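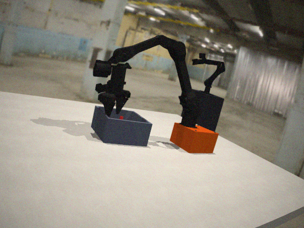 Orkdale Rain Notes

README for version 2 of the data

These files hold the rain readings from my garden in Orkdale. I have kept them for my own vegetable plot, but other gardeners asked me for a copy, so now they are public.

What is inside

There are 720 rows in readings.csv, one for each day I could read the gauge. The columns are day number, rain in millimetres, time of reading and a short remark. An empty cell means I was away. It does not mean zero - please be careful with this when you make sums.

Known problems

In June the gauge was leaning against the fence and 13 readings are too low. I did not correct them, they are marked "lean" in the remark column. Snow was melted indoors before measuring.

Use

You may copy and change the files freely. If you publish something, please name the source as "Zhuravel, Orkdale Rain Notes".

Corrections are welcome, also for my English.

Roksolana Zhuravel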